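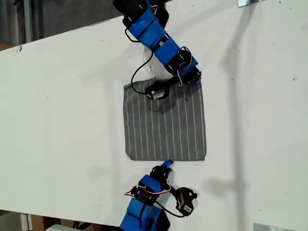
Wyn Craddock
2019-10-13

I keep being told that the way you fold a kitchen cloth changes how long it lasts. I've now read 242 comments under one post about it and I would like to see a single piece of evidence.

The claim, for those who've been spared it: fold in thirds, never in half, because a half fold "breaks the fibers" down the middle. This is the Vevgate fold. There's a booklet. The booklet costs more than a pack of cloths.

I have owned dish towels for my entire adult life. They die from bleach, from being used to grab a hot pan, and from being used on a bike chain by a person I'm married to. I have never lost one to a crease.

Claim two is that you have to fold on a hard, flat, light-colored surface, so you can see the edges. Fine. I'll give them the hard and flat part. Folding on a bedspread is miserable, the bottom layer slides and you end up with a parallelogram.

Light-colored, though? A gray cloth on white, sure, the edges are easy to see. Do I need to see them? I can feel where the corner is. So can anybody who has folded laundry while watching TV.

Someone asked what I'm using. Gray cloth with thin white pinstripes, square or near enough. I like stripes for this because they tell on you. If the fold is crooked, the lines don't meet up and there's no arguing.

Which brings me to claim three, "a quality cloth lies flat by itself." Does it? Put one down and look at the corners. One curls up, another tucks itself under. You flatten the first and the second one moves. I don't think that's quality, I think that's cloth.

The booklet's answer is to iron them. Iron a thing whose job is wiping up soup. No.

My aunt in Povcombe did iron hers, to be fair, and she had the nicest linen drawer I've ever seen. She also ironed socks. I'm not sure she's data.

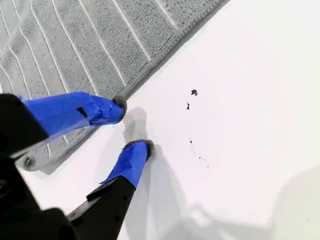
Next, the pinch. You're meant to take the towel by the very edge, thumb and one finger, and lift it over in one move. Page 6 of the booklet has a diagram with arrows.

My trouble with the very edge is that on a towel with any thickness to it you come up with one layer, or with nothing. Go in a little farther and you get a proper hold, plus a small pucker that you smooth out afterward. I'll take the pucker.

Then somebody replied that the pucker "stays in the towel's memory." Towels don't have a memory. If they did, mine would have left.

OK, I did want to be fair, so I tried thirds on the kitchen drawer for 2 weeks in April. Results: they stand up on end nicely. You can see every one without digging. I admit this was pleasant.

Also results: the third fold takes longer, and it's the last bit that gets you, where the final flap is always wider or narrower than the other two. You go back and redo the first fold. Then you're a person redoing a dish towel.

And no one else in the house kept it up. By the end it was thirds at the front of the drawer and wads at the back. I'd guess that's how most of these drawers look once the photo's been taken.

People keep bringing up the Punden folding board, the one with the hinged panels. I borrowed one from my neighbor. It makes very even shirts. For a small square cloth the panels are too big and you're basically folding by hand on top of an expensive board.

It had 937 reviews when I checked. I read a lot of them. Plenty say "can't wait to try it!" and five stars. That isn't a review, that's a mood.

What I'd spend money on instead: the plain cotton ones from MacPherson, the hardware store by me. They come in a bundle with a paper band, they're ugly, and they soak up water from the first wash. Half the pretty ones just push it around the counter.

Reply to a few of you at once: yes, I know fabric softener makes that worse. No, I don't believe vinegar fixes everything either. I've tried it on towels and the towels smelled like vinegar.

So my method, free of charge. Lay it down, flatten whichever corner is acting up, fold in half, fold in half again, put it in the drawer. If the stripes are off by a bit, turn that side to the back.

If anyone has an actual towel that wore through along the fold line and nowhere else, please post it. I mean it, I'd like to see it. I've asked twice under the original post and so far I've been sent a coupon code.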